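Minutes, Kukbridge group, 6/10/20

Taner Ağca opened by thanking everyone for coming, and for the very good cookies. Rukhsana Janjua then took us, at a nice easy pace, through the two-arm tidying study, in which the policy trained on 100 demonstrations did nearly as well as the one trained on 800.

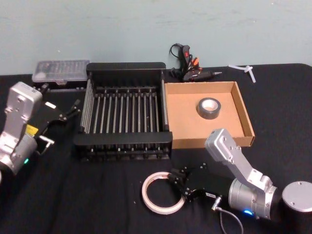
Finn Weidemann wondered whether the smaller set had simply been cleaner, and asked for 4 more runs with the demonstrations drawn at random. Rukhsana was glad to agree.

Sibel Baysal will book the bench. Item 7 held over.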